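Hi Agnes,

Friday again, so you get my progress note on the Skernside rooms! I'll keep the money part short. We've spent $2,937 so far, which covers the wall panels, the paint and the first lot of furniture from Grudeck, and I'm holding back 200 for bits and pieces.

The corner I grumbled to you about last time is finally pleasant to be in. The yellow armchair stayed (I fought for it) and the walls are all plain gray now, which calms everything down.
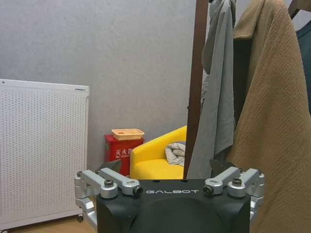
Ilse Verstraete has been through the fire safety list with me and we have 2 things left on it, both paperwork. She'd like the sign-off sheet from you before December if you can manage it -- I'll send it over again so you don't have to dig.

Desks next. We went for small white ones, and I know you wondered if they'd be too small, but people are using them and I've had no complaints yet. The mesh chairs with headrests have been the biggest hit of the whole project!

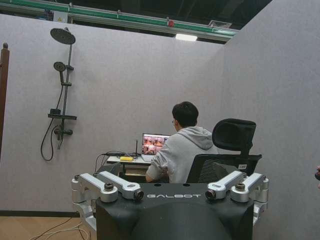
Laptop open at one of the small white desks, Skernside.

I still owe you an answer about the Sjögren quote. It came in at 2,000 for the remaining trim and electrical work, and I'd like to say yes to it.

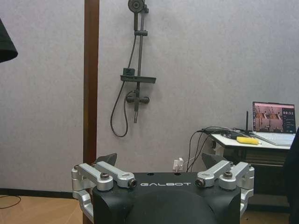 Trim is the part I keep changing my mind on. Sjögren can match what we have or start over, and matching is cheaper, so I'm leaning that way. The black baseboard looks good to me against the light wood floor, and I'd be sad to lose it. Cables are another matter -- there's a thin black one lying across the boards, and I want that kind of thing tucked away before the Skundness people come to visit.

Last item is heating, and I'd like your okay to leave the tall white panel heater where it is, up against the gray wall.

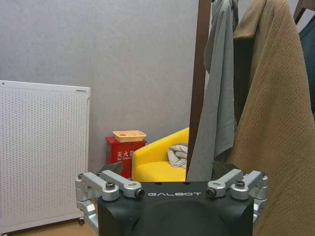 What I need from you

A yes or no on Sjögren, a yes or no on the heater, and the signed sheet for Ilse. Call me any time after lunch if that's easier than writing it all down.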